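Rana Paint Colour Names
Data card, version 3

Summary
A list of interior paint colours as they were named on Australian and Canadian colour cards, with the hex value we measured for each one. There are 2000 rows, one per named colour. It was put together for people who match old paint or write about how colours get their names.

Files
colours.csv: the main table
cards.csv: the 49 printed colour cards the names came from
notes.txt: corrections and open queries

Columns in colours.csv
name: as printed, including capitals and hyphens
maker: Alwood, Vurisov or Pilier
family: one of 8 broad groups (white, grey, yellow, orange, red, green, blue, brown)
hex: measured value, sRGB
finish: flat, low sheen or gloss; blank if the card doesn't say
card_id: matches cards.csv

How the values were measured
Each chip was read three times with the same handheld meter and the median kept. Chips with fading or tape marks were read from the cleanest corner. Where a maker used one name for different colours in different years, each version has its own row. Don't merge them on name alone.

Family labels
Torbjørn Isaksson assigned the families by eye under a daylight lamp, then went through the whole list again in January. Most of the changes were on the border between orange and brown. Mustards are filed under yellow, even the dark ones. Terracotta and rust shades go under orange unless the maker's own card puts them with the browns. 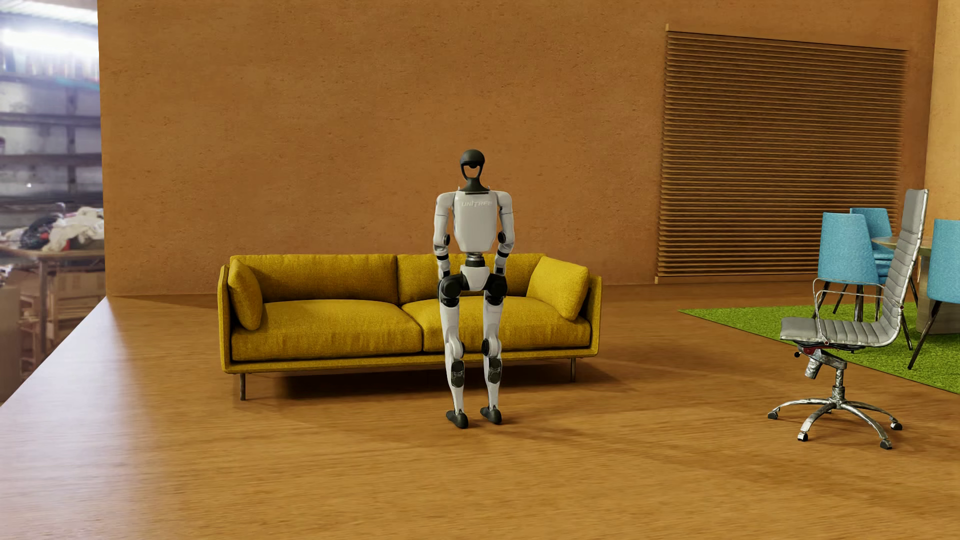 Off-whites with a grey cast are still under white. If you need a stricter split, filter on the hex value and ignore the family column.

Known problems
Pilier cards are under-represented, and most of the gloss finishes are missing from them.
Vurisov spelled "grey" both ways on the same card. Both spellings are kept.
Hex values won't match a fresh tin. Old chips yellow, whites worst of all.

Licence
Free to use and adapt with credit. The makers' names stay with their owners.

Changes
5/9/19: removed duplicate Alwood rows, fixed card_id for the bathroom range, added the finish column.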